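Why I finally read the whole age check bill (and you might want to)

So I spent most of last weekend on the couch with a blanket, a bag of pretzels and a 173-page bill about age verification on the internet. My sister called in the middle of it and asked what I was up to, and when I told her she said "oh no" and changed the subject to her dog.

I'd been putting it off since July. I kept seeing people argue about it online, and I kept nodding along with whoever I'd read last, which is a pretty embarrassing way to have an opinion. Then Jummai Ogundipe, who runs the knitting forum I've been on for years, posted that she might have to shut the whole thing down. A knitting forum! With a very lively section on socks! That got me to open the PDF.

The short version goes like this. Any site where people can post things other people can see has to check that its users are adults, or else prove that it has made the place safe for kids. Fine, sounds reasonable, I have nieces. But "any site" really does mean any site. It covers the giant social apps and it also covers Jummai, who pays for the hosting out of her own pocket and does the moderating after dinner.

She has 3744 registered members. I'd guess most of them are over fifty and the rest are me. To keep the forum open she'd have to sign up with one of the approved checking companies, and then every single one of us would have to hand over a driver's license or let some software look at our face and guess how old we are. To talk about socks.

I wrote to Clinbridge, one of the companies that wants to do the checking, and asked what happens to the license photos afterward. I got a very friendly reply that used the word "journey" twice and didn't answer the question. I wrote back and asked again. That was Monday and I'm still waiting (if you're reading this, hi, I'd still like to know).

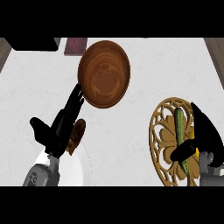 The part that bugs me most is section 7. It lets the regulator add new kinds of content to the list without going back to the legislature for a vote. Right now the list is stuff pretty much everyone agrees kids shouldn't be looking at. But the wording for adding to it is so loose — "material likely to cause distress or confusion" — that I can think of half a dozen perfectly good library books that would fit. News stories, too. I was plenty distressed and confused by the bill itself.

And I know how this sounds. I used to roll my eyes at people who went straight to "slippery slope" every time somebody proposed a rule for the internet. My old coworker Teemu Turunen was one of those guys, he ran his own mail server and wouldn't use a store loyalty card, and I teased him about it for years. I emailed him on Sunday night to say sorry. He was nice about it, and he sent me 13 links.

One of the links was to a talk by Dorothy Rowbotham, a retired librarian, and if you only have time for one thing, go find that. She talks about how her branch used to destroy borrowing records as soon as a book came back, so that there'd be nothing to hand over if anybody came asking. They didn't have some big secret to protect. They just figured what you read was your own business. I listened to it twice, once on the couch and once while walking to the pharmacy, and I've been thinking about it ever since. An ID check tied to every place you read or post is the exact opposite of that.

I do want to be fair, so I also talked to my neighbor Ladi Okeke, who has two teenagers and is all for the bill. She's tired. She's tried the parental controls on three different devices and her son got around them in an afternoon. She said she'd happily show her license to a hundred websites if it meant one of them quit sending her kid garbage at midnight. I didn't have a good comeback for that and I still don't. I think she's right about the problem, and I think the bill goes after the wrong people. The midnight garbage comes from apps that make money when kids stay up, and those apps have lawyers. They'll be fine. Jummai doesn't have a lawyer.

What I'd like to see is pretty modest. Leave out the little sites that don't run ads and don't use those endless feeds. Say in plain English that ID photos get deleted right after the check, with a real fine if they don't. And take section 7 out, or at least make them hold a vote.

I sent all of that to my state senator's office on the web form, which, funny enough, wanted my full name, home address and phone number before it would let me type a word. The comment period is still open if you want to send something too. Mine came out way too long and I forgot to mention the library thing, so I may have to send a second one.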